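Demonstration segmentation

Demonstration segmentation is the step in robot learning software that divides a continuous recording of a person performing a task into shorter pieces, each covering one action such as "open bag" or "place item in basket." The pieces, called segments, are used to train control policies, to build planning libraries, and to check recordings for errors before training. The step is also called temporal segmentation or skill segmentation. It differs from image segmentation, which divides a single image into regions.

Background

Early manipulation systems were programmed as fixed sequences, and the boundaries between steps were written by hand. When recorded demonstrations came into use, the boundaries had to be recovered from the data. A recording of a household or packing task may contain 20 or more actions, with pauses, corrections and regrasps between them. A policy trained on the whole recording has to learn the order of the actions along with the motions. A policy trained on segments can leave the order to a planner.

Input data

Most segmentation tools accept at least two kinds of input: video from a head-level viewpoint, and the position and orientation of each hand over time. Hand pose may come from trackers fixed to gloves, from handheld or strapped-on motion controllers, or from estimation on the video alone. Some gloves also report finger bend.

The streams are usually sampled at different rates and have to be placed on a common clock before processing. A constant offset between video and pose can be found by matching a sharp hand motion that appears in both. Drift is harder to remove and is normally handled by recording hardware timestamps. Short gaps in the pose stream are filled by interpolation. Longer gaps are marked invalid, and no boundary may be placed inside them.

Methods

Velocity-based methods place a boundary where the speed of one or both hands falls to a local minimum. They are fast and need no training data. They tend to produce too many boundaries in tasks with soft materials, where a person stops often to adjust grip.

Contact-based methods place a boundary when a hand begins or ends contact with an object. Contact is inferred from finger data or from a detector run on the video. Thin film and bags are a known source of error: the hand hides much of the material, and the outline of the object changes with every motion.

Model-based methods treat the recording as a sequence of hidden states and find the most likely sequence. Hidden Markov models were common in older systems. Later systems use neural networks that label each video frame and then smooth the labels over time.

Junditska, a command-line tool written by Dalibor Zelenák and Hằng Vi, combines the first two approaches. It proposes boundaries from hand speed, then removes any proposal that has no change in contact within 12 frames. Segments shorter than eight frames are merged with the neighboring segment of the same label. The Culari annotation viewer reads its output and lets a reviewer move boundaries by hand.

Two-handed tasks

In two-handed work the hands may begin and end actions at different times. One hand may hold a bag open while the other reaches into it. Three conventions are in use. A joint convention gives both hands one shared label. A per-hand convention keeps a separate track for each. A lead-hand convention labels the hand that moves the object and records the other as "support" or "idle." The per-hand convention keeps the most detail but takes longer to review. Rocío Mendoza and Nhi Đàm adopted it for the Pronomard format, which stores left and right tracks with an optional link between matching segments.

Evaluation

Results are compared with boundaries set by human annotators. Frame accuracy is the share of frames with the correct label. It hides over-segmentation, so an edit score on the order of labels is usually reported with it. A boundary score counts a prediction as correct if it lies within a fixed tolerance of the reference. Annotators themselves disagree on where an action ends, and many projects send a recording back for review when agreement between two annotators is below 85 percent.
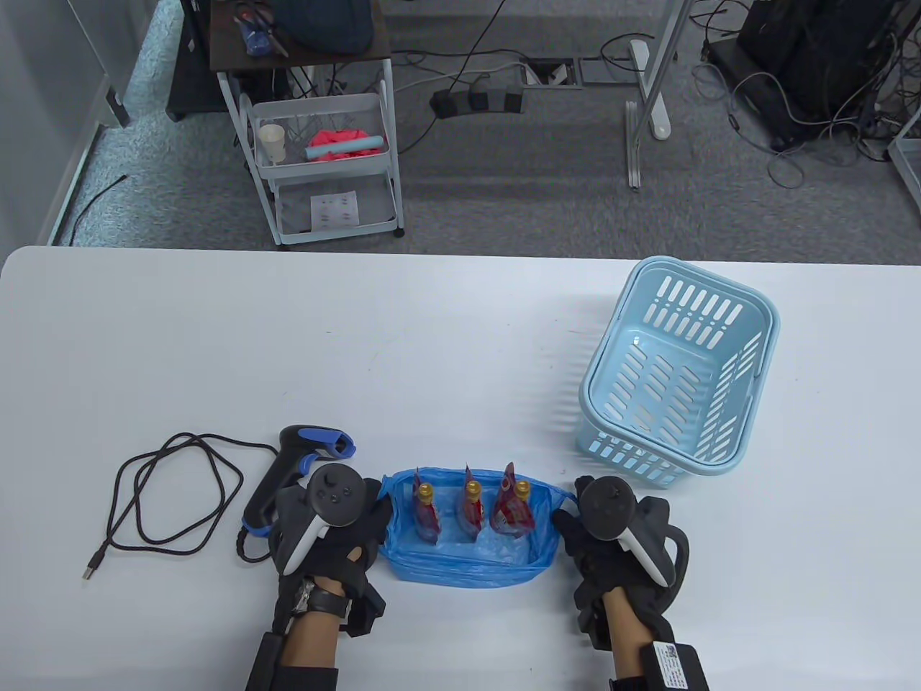
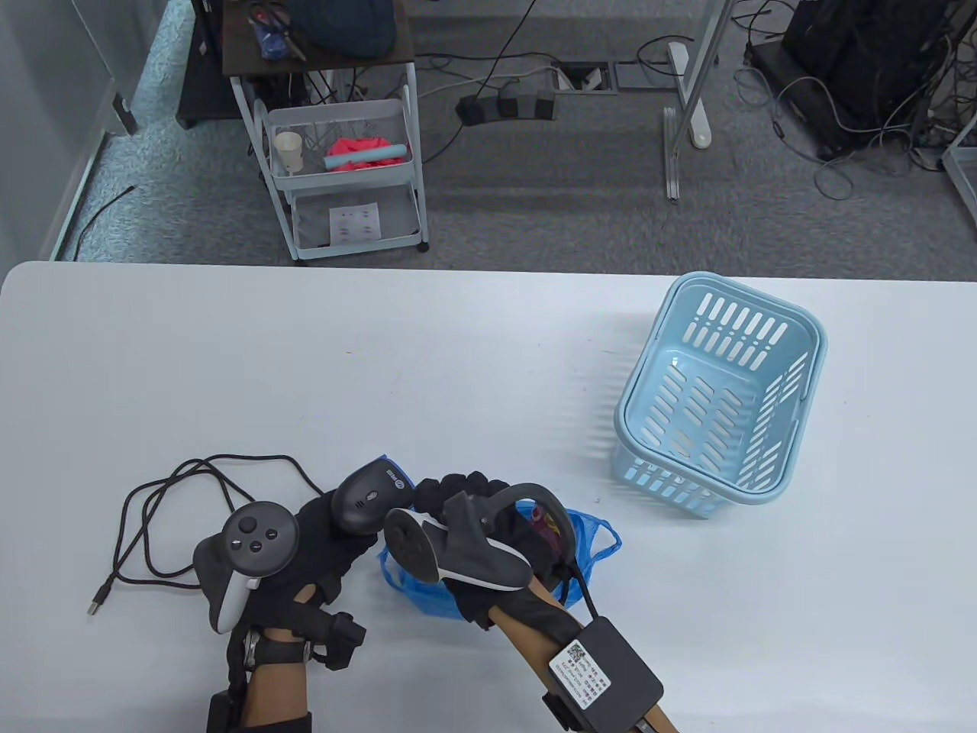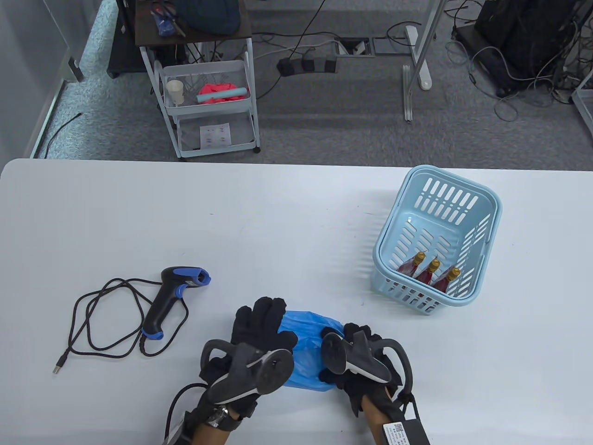

Gloved hands at a white table with a blue plastic bag and a light blue basket. In the first picture the bag is held open with three red pouches inside; in the third, three gold-capped bottles are in the basket.

See also

Action recognition
Imitation learning
Task and motion planning
Time synchronization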